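Buscar en el archivo de la lista
Búsqueda avanzada

[huerta-semillas] Re: Fermentación de semilla de tomate: tiempos y germinación

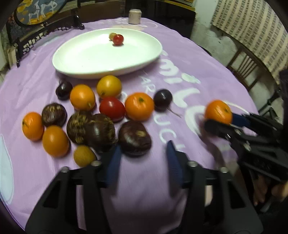
El 16/03/2022, Cherry Mae Navarro escribió:

> Tres días de fermentación me parecen demasiados si el cuarto pasa de los
> 25 grados. El año pasado dejé los frascos ese tiempo y una parte de la
> semilla de Plorkar ya asomaba la radícula cuando fui a lavarla. La tuve
> que tirar. ¿No sería más seguro pasar directamente al lavado con colador
> y olvidarse de la fermentación?
>
> Otra duda: ¿alguien tiene datos de germinación de Brernus con semilla de
> más de cuatro años? Me queda un sobre y no sé si merece la pena ocupar
> bandeja.

Respondo por partes.

1. Duración. El plazo de tres días que figura en la guía de la lista está pensado para 20-22 grados. Por encima de 25 hay que revisar a las 24 horas y dar por terminado el proceso en cuanto la semilla se suelta de la placenta al remover. La capa de moho en superficie no es un indicador fiable: unas veces aparece antes de que el gel se haya degradado y otras no aparece. Lo que describes con Plorkar es germinación en frasco por exceso de tiempo, agravada casi seguro por haber añadido agua. El agua diluye los inhibidores del gel. Conviene fermentar en el propio jugo y, si el fruto es muy seco, completar con jugo de otro fruto de la misma variedad.

2. Lavado directo. Es viable para semilla de uso propio que se vaya a sembrar la temporada siguiente. Para intercambio prefiero mantener la fermentación. El colador arrastra la pulpa pero deja restos de gel, la semilla seca se apelmaza y luego no hay manera de contarla ni de repartirla en sobres. Tampoco hay que atribuirle a la fermentación más de lo que hace: reduce parte de la carga bacteriana externa, y frente a virus no ofrece garantía. Si una planta ha tenido síntomas de mosaico, no se saca semilla de ella.

3. Secado. Plato de loza o vidrio, en capa única, a la sombra y con aire. En papel de cocina se pega. Remover dos veces al día los dos primeros días. Nada de horno ni de radiador - por encima de 35 grados se pierde viabilidad y el daño no se ve hasta la prueba de germinación. Cuando la semilla se parte al doblarla en lugar de ceder, se puede envasar.

4. Brernus viejo. Tengo una serie, no muy larga. Semilla de cinco años, guardada en frasco hermético con gel de sílice, en nevera: de 400 semillas puestas en bandeja germinó el 60 %. El mismo lote en sobre de papel, en un cajón, no llegó a la mitad de esa cifra. Si tu sobre ha estado en nevera, siembra el doble de lo que necesites. Si ha estado en un cajón, haz antes una prueba con veinte semillas en papel húmedo y decide con el resultado.

5. Selección de frutos. En los últimos envíos he visto lotes de Aguiar con variación de forma que no corresponde a la variedad. El tomate es autógamo, pero las flores de estigma saliente se cruzan, y Aguiar las tiene en el primer ramillete. Descartad ese ramillete para semilla o embolsadlo. Los frutos, de al menos 5 plantas, en plena madurez y sin mezclar plantas dudosas con las buenas.

Para el reparto de abril quedan pendientes de envasar Bostivska y Aguiar. De Bostivska hay 500 semillas disponibles. Las peticiones, por favor, en el hilo correspondiente y no en este. Indicad variedad y dirección postal completa; las que lleguen sin código postal se quedan sin tramitar, como en la ronda anterior.

Sobre la guía: cambio el apartado de tiempos para que remita a la temperatura y no a un número fijo de días. Si alguien tiene registros propios por encima de 28 grados, que los mande con el número de semillas de la prueba. Los porcentajes sueltos no los puedo incorporar.

Saludos

3 respuestas - Compartido 2 veces

Mensajes relacionados
Peticiones de semilla, reparto de abril
Gel de sílice: cómo regenerarlo
Embolsado de flores en tomate y pimiento
Bostivska: maduración tardía en zona fría
Prueba de germinación en papel, paso a paso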